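Answers > Home & Garage > Electricity Bills > Meter Readings

Print this page | E-mail this page

Electric bill doubled, new meter, do I pay while they look into it?

posted by tallgrass_ks, 12/8/20

Ok so need some help fast, bill is due soon. We rent the upstairs of a house, electric is in our name. Supplier is Dasus. Old dial meter got swapped for a digital one in August. Next bill was normal. The one after that says we used 2,433 kWh. The month before was 1,147. Same people, same stuff plugged in, no electric heat (gas furnace). No pool, no hot tub, nothing like that.

Called Dasus, on hold forever, the woman said the reading was "actual" not estimated and I could ask for a meter test but theres a fee if the meter turns out fine. She could not tell me if I have to pay the whole thing in the meantime. Landlord says not his problem.

What I want to know: do I pay all of it, part of it, or none? And is there a way to check the meter myself before I ask for the test? Don't want to pay a fee for nothing. Also the meter is on the side of the house next to the downstairs people's meter. Does that matter?

Sanex_user

Pay it or they shut you off. Happened to my cousin. Those digital meters all read high, everyone knows it. Get a Shokri plug meter and test your fridge, it's always the fridge.

porchlight44

Would not go by the answer above. A bad fridge might add a bit, it will not double a bill that size. Few things to do, in this order.

Go read the meter today. Write down the number, the time and the meter's serial number. Then look at the serial number on your bill. If they don't match, you are being billed for the downstairs unit. Two meters side by side plus a recent swap, this would be my first guess. Installers mix them up. Costs you nothing to check.

If the serial matches, do the breaker test. Turn off every breaker in your panel, leave the main for last. Digital display should stop moving, or the little blinking bar should quit. Give it 11 minutes or so with everything off, some displays are slow to update. Still counting with your main off? Then something is connected between the meter and your panel and thats a wiring problem, possibly the hallway lights or the downstairs dryer. Landlord's problem after all, whatever he says.

If it stops, turn breakers on one by one and watch the speed. Water heater is the big one. A bad lower element or a stuck thermostat can run for hours. Well pump if you have one. Space heater somebody forgot in a back bedroom.
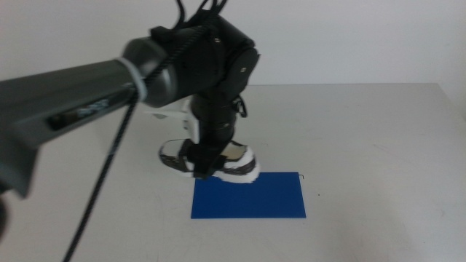
Dadix_fan cut in further down the thread to say the serial number thing is exactly what happened at their duplex, labels switched on the meter box, and that it took two billing cycles to get the credit. Also said to take a photo of both meters with the unit numbers showing before you call, or the phone people just read you the same screen again.

Right, photos, should have said that. Do both meters.

On paying: call back and ask for a "billing dispute" or "high bill complaint", use those words. In a lot of states they can't disconnect you over the disputed part while it's open, as long as you pay the part you don't dispute. Normal month is a good number to use for that. But rules vary, so look up your state utility commission, there's usually a consumer line and they pick up quicker than the supplier does. Get the dispute number. Ask them to send it in an e-mail too. Don't just pay short and say nothing, that looks like a missed payment and you get late fees.

Meter test I'd leave until after the breaker test. Ask how much the fee is first and if they waive the first one, some do.

oldwire

Agree with most of that. One more, ask for the final reading off the OLD meter, and the start reading on the new one. If someone typed the start number wrong it throws off a bill. Might not hit the first bill if that one was estimated, it catches up on the second. Look for a tiny E next to the reading on the normal bill. Mine had one and I never noticed for a year. I was 2,000 kWh behind and they wanted it all at once, had to ask for a payment plan. They gave it without much fuss.

And turn the computer off before you flip breakers lol

Contact us | Copyright 2020 | Back to top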